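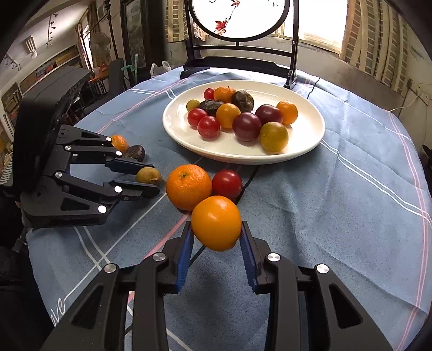

Barasa Lookout Working Group
Minutes of the June meeting

Held in the back room of the Surnolitz visitor centre. Meeting opened at 6.30 pm. Quorum present. Apologies were received from the parking subgroup, as they were in May.

1. Minutes of the previous meeting

Accepted with one correction. The May minutes said the lookout tower "will attract" overseas visitors. Changed to "is hoped by the operator to attract".

2. Matters arising

The toilets at the lower car park are still locked after 5 pm. The operator had undertaken to look into it. It has looked into it, according to its email, and will do so again.

The sign on the highway turn-off still gives the old name. No date for a new one.

3. Ticket prices

The operator tabled its proposed prices for the coming season. Adult entry to the upper deck would go from $21 to $39. The lower deck would be folded into the same ticket and no longer sold on its own.

The operator's paper describes this as simpler for visitors. Members noted that it is also nearly double. A question was put about what the extra $18 pays for. The answer was the "whole of visit experience", which the chair asked to have put in plainer terms before the next meeting.

It was pointed out that most people who come up on a day trip stay on the lower deck, take their photos and have a coffee. A family doing that now would either pay the full price or stay in the car park. The operator said its research showed strong willingness to pay. The research was not attached. Several members asked how many people had been surveyed, and where, and whether any of them had come by bus.

Agreed: the group does not support the new price as tabled. The operator to supply the survey, including the questions asked, and to cost a lower deck ticket.

4. Turby shuttle

Report received on the trial of the Turby shuttle from the railway station. The report calls the trial a success. Members had trouble finding the grounds for this. The bus carried about 80 passengers over the whole trial, and the report does not say how many of those were staff going to work.

The last run down leaves at 4.40 pm. The sunset session at the tower is the one advertised on all the posters, and anyone who catches the shuttle up for it has no way back except a taxi, if one will come. This was raised before the trial began. It is in the March minutes.

The provider wants the trial extended on the same timetable. Agreed: no support for an extension unless there is a run after sunset. Letter to go to the provider, copy to council.

5. Sikex visitor app

Sikex gave a short presentation and then left for another appointment. The app offers an audio tour of the tower, a map, and a feature where the visitor points a phone at the skyline and the names of the hills come up.

Two members had tried it the weekend before. One got the hills. The other got a request to update the app, then no signal. Mobile coverage on the upper deck is known to be poor on the western side, and that is the side with the view.

The existing brass plate also gives the names of the hills. Sikex proposes removing it to "reduce clutter". After some discussion – longer than the item deserved – it was agreed that the plate stays.

Translation: the app is said to come in several languages. The Japanese and French versions are not finished. The brochure says they are. Sikex to be asked to fix one or the other.

6. Summer night market

The tourism office again suggested a night market at the foot of the tower, on the model of a larger city. Members were not against the idea but asked who would pay for lighting and rubbish collection, and where stallholders would park. No answers were available. Held over.

7. Correspondence

In: Letter from a resident of the lower road about coaches idling outside the house from early morning. The operator has a policy on idling. The resident enclosed a copy of it.
Out: Reply to be sent, and the coach firms to be written to directly.

8. Other business

The lift will be out of service for maintenance in August. The operator had not planned to say so on the booking page. Agreed that it must, and before any tickets for August are sold. The stairs are not suitable for everyone and the page should say that too.

Next meeting: July, same room, 6.30 pm. Survey and costings to be sent out beforehand, in full.

Meeting closed at 8.25 pm.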